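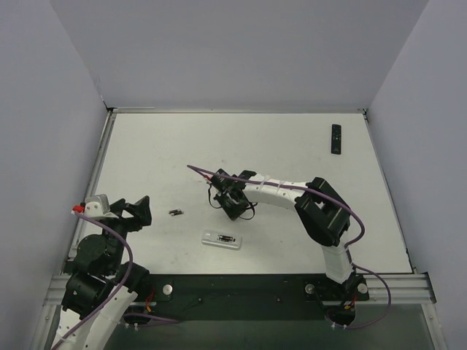

Who is allowed to change the rules of a robot cell? Whoever signed for them, and only in writing.

Chapter 4: Rules People Will Follow

The first safety manual at Cunell ran to 171 pages and was used, mostly, to level a bench. Its replacement fits on a card. This chapter is about the distance between the two — what to keep, what to cut, and how to word a stop rule so it still makes sense on a Saturday.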